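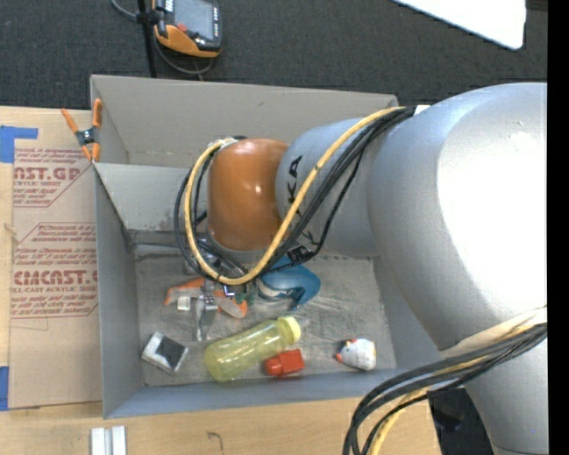
# Running the bin-picking demo on open day

Last updated in October by Eglė Ots. Melur Rahman has the spare key to the lab if I'm out.

This page covers the ten-minute picking demo we give to visitors. You need two people: one at the control pendant and one talking to the group.

## Before the doors open

1. Turn on the controller, then the vision computer. Start Kiro and wait for the green status line. It takes almost 12 minutes from cold.
2. Clamp the bin to the table. If it shifts, the arm will reach for the wrong spot all day.
3. Move the arm slowly through its full reach with the pendant. Watch the cables near the wrist. They should swing clear of the bin walls.
4. Put the objects in the bin. Use a mix of shapes, and include at least one see-through item. The yellow bottle is a good choice, and the toy chicken gets a laugh from kids.
5. Run five test picks with no visitors in the room.

Don't line the objects up. Tip them in and leave them where they land, even if some overlap.

## During the demo

Groups stand behind the tape on the floor. The person on the pendant keeps a hand near the stop button whenever the arm is moving and doesn't answer questions.

Start with a single pick and say nothing until it's over. Then explain what the software is choosing between. Demetrio Mateos wrote a short script for this, saved in the Porkska folder. Skip the second page for school groups.

Let a visitor name the next object if you like. Enter it by number from the list on screen. Clear plastic is the hardest for the camera, so expect some misses and let people see them.

## If a pick fails

- **The arm stops above the bin:** press Resume once. If it stops again, go back to the home position and restart the job.
- **The same item is missed three times:** stop the arm, switch to manual mode, and turn the item over by hand.
- **Error 251:** the gripper has lost contact with the controller. End the demo and call Xiaoyan Qiu.

## Closing up

Send the arm home, power down the controller, and hang up the pendant. Write the number of groups on the sheet by the door.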